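How to Book the Bandstand at Saltham Park

I've booked our bandstand 12 times now, mostly for my brass group, and I still get emails asking how it works. So I finally typed it all up!

First, walk the site before you pick a date. Stand on the stage at the hour you'd be playing (ours was 7 p.m.) and see where the sun lands. The first time, I squinted through two whole marches.
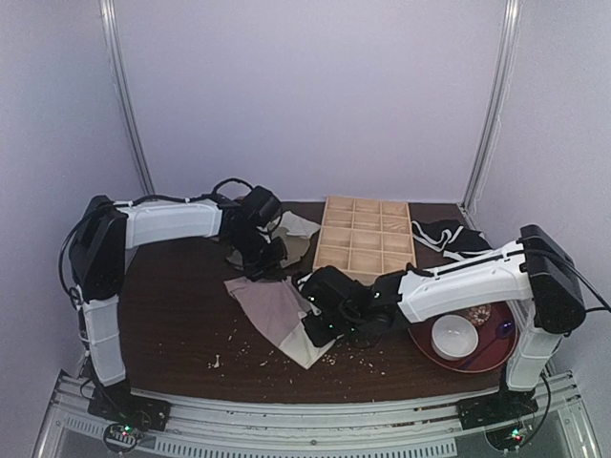 Next, get the form from the parks office. It's 2 pages, and the second one asks for your expected crowd. The lawn is rated for 1,011 people, so stay under that or you'll need a separate event permit. Requests open in January and the summer evenings go fast, so I drop mine off the first morning.

The fee is $190 with power, paid when you hand in the form. Ask for Arne Reinholz if you want the side gate unlocked for a van. He'll want your plate number.
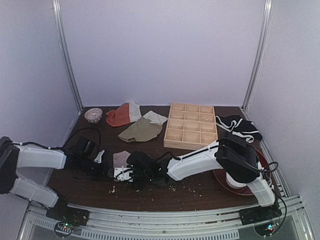

On the Day

Come early and find the breaker box, on the back wall behind the steps. Bring your own extension cords (long ones, the outlets are all on the left) and clothespins for sheet music. Sound check ends half an hour before the show, and amps go off at 10. Then sweep the stage, bag your trash and drop the key in the slot at the Neagu Street office.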